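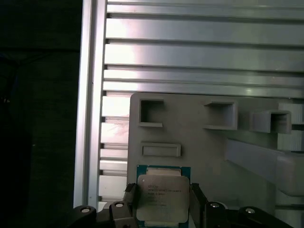 Percy Condori reckons you should never touch a processor at all if you can help it, and that if a computer is running hot you should blow the dust out, shut the lid and go and put the kettle on. He wrote that under my last page and I've been chewing it over, as he's half right. Dust is the culprit more often than not! But sooner or later the old paste under the cooler goes hard and crumbly, and then you've got to have the chip out in the light and do the job properly.

Workshop Tips > Small Fixes > Computers
08/05/2022, by Siham Obeidat

So this is how I go about it, on the same bench where I mend lamps and glue chair legs (well, the clean end of it). I did two machines in April, my own and one for Issa, and neither of them took me much past an hour, tea included.

Clear the bench first. I mean really clear it, and wipe it down, and put a light-coloured tea towel or a sheet of card on top so you can see any screw that makes a run for it. Egg boxes are brilliant for screws. I put the cooler's in one cup and the case's in the next, and write on the lid with a pencil.

Switch off at the wall, unplug, then hold the power button in for a few seconds. Touch something bare and metal on the case before you put your hands anywhere near the board, and don't do any of this in a woolly jumper or on a nylon rug.

Warm the computer up before you start, if it still runs. Ten minutes of anything will do. Then, when it's off and unplugged, the paste is softer and the cooler comes away with a gentle twist. Please don't yank it straight up. On some boards the chip comes out stuck to the cooler, and I've seen the pins after that and it's a sorry sight.

Once the little lever is up and the chip is free, hold it by its edges. Only the edges! The metal lid can be wiped, but keep your fingers off the underside, whatever sort you've got. I tell everyone to pick it up like a photograph, or a slice of cake you're hoping to keep the icing on.

For cleaning I use isopropyl alcohol and coffee filters, as kitchen roll leaves fluff. Wipe from the outside in so you're not pushing the muck over the sides. If the old stuff won't shift, lay a damp bit of filter over it for a couple of minutes and have another go. A cotton bud does for the corners.

Note down the writing on the lid while it's clean, if you can make it out. It's often tiny and faint, and tilting it under a lamp helps. I keep mine in the back of the household book with the boiler number and the paint colours.

Going back in, look for the small triangle on one corner and match it to the one on the socket. The chip should drop in with no pushing. Then a blob of new paste the size of a pea, cooler on, and do the screws up a bit at a time, corner to opposite corner, same as a car wheel.

Plug the fan back in. I've forgotten that twice.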